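Ticket 39 - Fesano white shelf unit, marks on top panel and cables over the front
Opened by: Wagner Toledo
Assigned to: Teodoro Layug
Location: Drondov site, shelf next to the dark work surface
Priority: low
Status: closed, one item carried over

Reported problem

Shelf top rocks when pressed at one end. Surface is picking up marks. Cables keep ending up across the front and down to the floor, and the last person to move a chair there pulled a lead out of the Miranda switch. Reporter asks whether the unit needs replacing or only leveling.

Entry 1, Layug, 9:10 am

Checked the top panel first. White, matte, no swelling and no lifted edges. Wiped it with a damp cloth and mild soap, then a dry cloth. Most of the reported marks were dirt and came off. What stays is a few faint thin scuffs and one small dark fleck. None of them catches a fingernail.

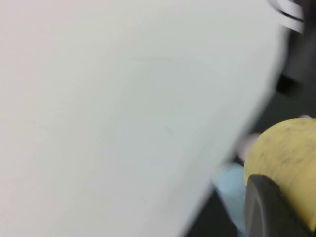
I do not consider this damage. Replacement panel not ordered. Please do not use scouring pads or solvent on this finish, it goes shiny in patches and cannot be brought back.

Entry 2, Layug, 9:40 am

Rocking confirmed. Pressed each corner in turn, movement only at the end nearest the wall outlet. Spirit level on the top shows the unit low at that end. Loosened the fixing, adjusted, tightened again. Rocking reduced but still present under firm pressure.

Entry 3, Toledo, 10:25 am

Could it be the floor? The old unit in the same place did the same thing before December and we put folded card under it.

Entry 4, Layug, 11:05 am

Floor checked with a straightedge. It dips by 2 mm at that end. Card compresses over time, so I used a Pruketti plastic shim instead. Retested with a 9 kg box on the low end for 90 minutes. No rocking afterward, level reads true along the length.

Entry 5, Layug, 1:15 pm

Cables. The blue pair goes through the opening under the top and can stay on that route. It has enough slack and is not pinched by the support panel. The black ones are the trouble. They hang over the front and reach the floor, so anything pushed along the floor will snag them. Spare lengths should be coiled and kept on top, and the ones in use should go down behind.
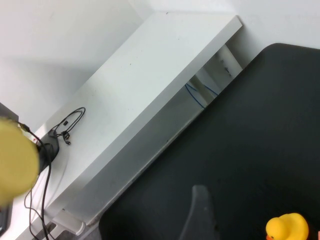 Shelf end with blue cables through the opening, black coil on top, loose black strands over the front.

Entry 6, Toledo, 1:50 pm

Agreed on the routing. Two questions - is the coiled cable a spare, and can adhesive clips go on the back edge?

Entry 7, Layug, 2:20 pm

Treat the coil as a spare until someone claims it. I have not traced it to any device on the inventory sheet. Label it and leave it coiled.

Clips are fine on the back edge or the underside. Not on the front face. Clean the spot with alcohol wipe first (underside only, see note on solvent in entry 1), press for a full minute, and leave overnight before hanging any weight from it. Pack of clips requested from stores.

Entry 8, Toledo, 3:05 pm

Top panel and leveling accepted from my side. I pressed both ends and got no movement. Happy to close those two.

Resolution

Top panel: cleaned, remaining scuffs cosmetic, no action.
Rocking: caused by dip in floor, corrected with shim at the low end.
Blue cables: leave as routed.
Black cables: to be rerouted behind the unit when clips arrive. Carried over to a new ticket, owner Toledo.

Recheck the level if the unit is moved - the shim is not attached and will stay behind on the floor.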